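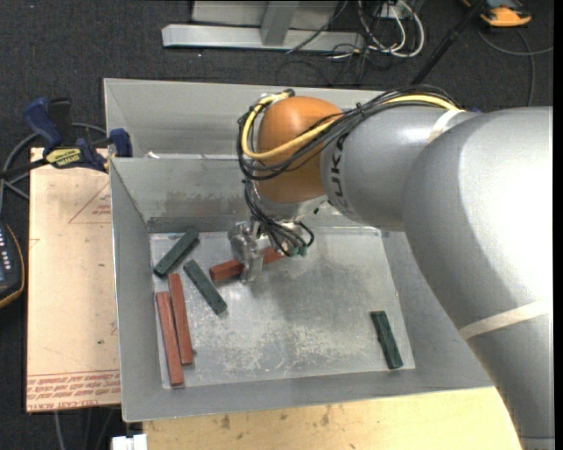 Week 6 is given over to colour names, and to how little they tell a card maker. Paper and ink firms sell by name, and students tend to trust the name more than the sheet in front of them. Take the block held in the gripper: reddish-brown, and I doubt two people in this room would reach for the same ink pad to match it. One range would call it brick, another fox, another something to do with pudding. I don't object to pudding. I object to buying three pads that dry to the same brown.

The handout lists swatches from two ranges, Gista and Purgate. Gista claims 2,745 "distinct shades" across card, ink and thread. I have my doubts. Stamp any six of its browns on the same white card, let them dry overnight, and look again by a window at noon. I could separate four, on a good day.

Things to bring: 7 scraps of card, all from one pack; two ink pads you believe to be different; a plain stamp with a large solid area. Fine line stamps are no use for this, as there isn't enough ink down to judge.

On "challenge" palettes. The Galanis sheets (back of the folder) give four colours and promise they will work together. Perhaps. Most of the samples use one colour for nine tenths of the card and a thin strip of each of the others, and almost anything passes on those terms. Try the palette in equal quarters before you believe it.

Heat setting: Reten's leaflet says it has no effect on shade. Mine went darker. Test it on an offcut and write down which pad you used, on the back, in pencil.

Reading for next time: the section on undertones, but skip the wheel. It is printed badly and the greens are wrong.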